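Two Arms, One Box of Soda

March, by Inna Pavliuk

So, robot club. I know, I know, I said I'd post more often and then I vanished for weeks. If you're new, I'm in the second year of an automation program, and in the evenings a bunch of us run a club in the lab on the ground floor. My half of the club has the two-armed robot, the other half has the little wheeled ones and looks way more rested than we do.

Our project this term is for a student contest called the Suretti Challenge. Every team picks one everyday unpacking job and gets the robot to do the whole thing without a human hand touching anything. Most teams went for clothes or groceries. My teammate Samran Yimyam and I picked glass bottles in a foam mailer, taped up just like it comes from a store. Glass! In our defense, it was late and there was pizza.

We call our team Skandden, after a typo in Samran's first email to the organizers that we never got around to fixing. I kind of love it now.

The job breaks down like this in our notes. Steady the package, get the lid up, keep it clear, then take the bottles out one by one and stand them somewhere safe. It sounds so easy when you type it! The lid alone ate two weeks. Foam squashes when you pinch it and slides when you don't, and it holds onto the bottom half like it's mad at you. Samran wanted to grab it by the corners, I wanted to push from the side and lift, and we went back and forth on that until we finally just tried both and kept score on the whiteboard. (Side push won. I was very mature about it.)

The bottles are a whole other thing. You've got a smooth round neck, a cap that sticks out a bit, and a snug foam well that doesn't want to let go. Pull at a slight angle and the whole tray comes along for the ride. We practiced with empties until Samran figured we were ready for full ones, and my stomach has not been the same.
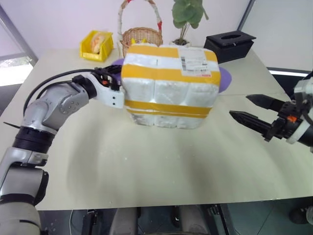
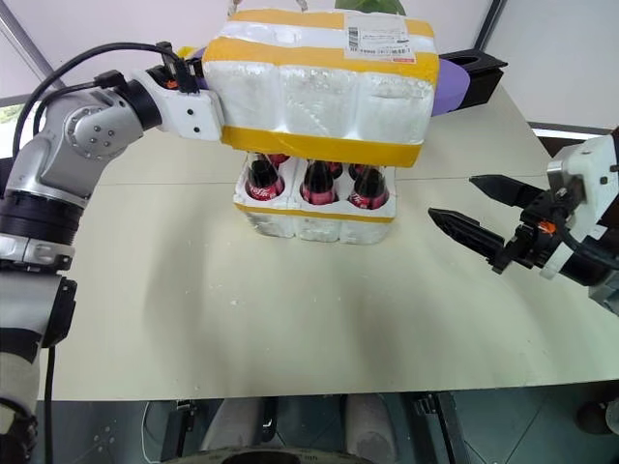
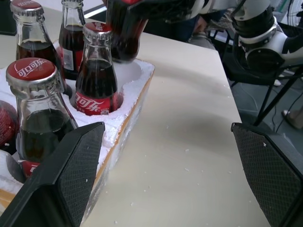
Does the robot know where the bottles are before the lid comes off?

It has no idea at first. We tell it how big the package is and how the wells are usually laid out, and then it looks again through its cameras once the lid is out of the way and fixes its guess. If a bottle sits a little crooked, that second look is what saves us.

My cousin asked me that over the phone and I liked it so much I put it on our poster.

Anyway, numbers, for the three of you who like numbers. We've logged 299 practice runs so far this term, counting the terrible ones. In our last full batch we did 70 runs start to finish, and 27 of those were clean, meaning no tipped tray, no dropped anything, no one hitting the stop button. That's not going to win us Suretti. It's a big jump from the month before, though, when I could have listed our clean runs on a sticky note and still had space for a grocery list.

Most of the bad runs come down to the handoff between the arms. One side is still busy with the lid while the other one wants to start on the bottles, and if the timing is off they both sort of wait for each other, very politely, forever. I rewrote that part last night and I think it's better? It passed 10 times in a row before I had to catch my bus, so I'm choosing to be happy.

Oh, and foam crumbs. They get everywhere. I found some in my sleeve at dinner, and there was one in my notebook, stuck to the page where I'd written CLEAN THE TABLE in capital letters. We've added wiping down the grippers to the start-up checklist, right after checking the cables and before anybody is allowed to touch the keyboard.

Next up is a trial day with two other teams, Pons and Vinavo. Pons does folded towels and they're scary good. Vinavo hasn't told anyone what they're unpacking, which Samran says is a mind game and I say is because they haven't decided. I'll try to get some video if my phone has any room left on it. I also still owe you the post about how we tape the packages back up between runs, since a few of you asked, and yes, we do that part by hand and yes, I'm getting really fast at it.

Okay, bus time again. Wish us luck with the handoff!

27 shares
10 comments

More recent posts
Why our whiteboard has a no-erase corner
I burned the club popcorn (a short apology)
Picking a project when your team can't agree
First week with two arms
What's in my lab bag this term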